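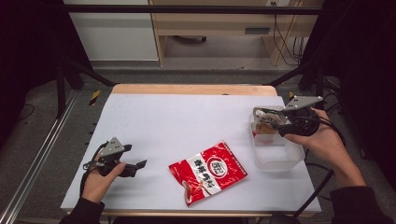 Snack packet handling at the bench, two grippers in use.

Trasby branch: changes to grain workings and loop lengths
4/21/20

The April working timetable for the Trasby branch came into effect this month. Members who record train movements should discard the previous sheet, as the train numbers have been reused for different paths.

The main change concerns the loaded grain trains from Masson. Until now these ran direct to Jeter Junction and crossed the empty working at Tistier loop. The loaded train now has priority through Tistier and the empty train waits at Jeter until the section is clear. The section from Jeter to Tistier is worked by train order, and the order is issued at Jeter to the driver of the empty train after the loaded train has reported complete.

The reason is the length of the loop. Tistier will hold a train of 13 loaded hoppers with two locomotives, measured between the clearance points. The operator wants to run longer trains in the busy part of the season, and these will not fit. An extension was surveyed on the Masson side of the loop, but it would need a new culvert and the level crossing would have to be moved. No work has been approved.

Loading at Masson is unchanged. The hoppers are drawn under the bin at walking pace by the train locomotives, the brake test is carried out on the departure road, and the train leaves when the paperwork is complete. Departure times in the sheet are therefore the earliest times, and a late start is common when trucks are queued at the weighbridge.

Speed restrictions

There are 5 restrictions in force between Jeter and Masson. The longest is on the curved approach to Tistier, where the ties are old timber and the ballast is thin on the outside of the curve. It is 1,000 yards long and applies to both directions. Boards are in place at each end. The restriction at the river bridge applies to locomotives only, and the driver may resume line speed once the trailing unit is off the last span.

The remaining three are short and cover joints that are due for lifting. The track gang has been working from the Masson end and had reached the old stock siding when this item was written. The siding points have been spiked for the main line and the lever has been taken away. The stop block is still there, with a good deal of grass growing over it.

Locomotives

The usual power is a pair of the older road switchers, coupled long hood to long hood so that there is no need to turn at Masson. The turntable there was taken out of use some years ago and the pit has been filled. On two recent trips a third unit was marshaled inside the pair. It was being moved to Jeter for wheel turning and was not under power.

Records

Ngaio McAlister is compiling the sightings list for the season and has 100 entries so far. She asks that reports give the place, the direction of travel, the locomotive numbers in order from the leading end, and the number of hoppers if it can be counted safely. Reports without a time are still useful and will be entered with that column blank. Where a number could not be read, leave it out and do not guess from the paint scheme, as several units have exchanged panels.

The public road at Tistier gives a clear view of both ends of the loop. The access track on the Masson side is railroad property and is gated.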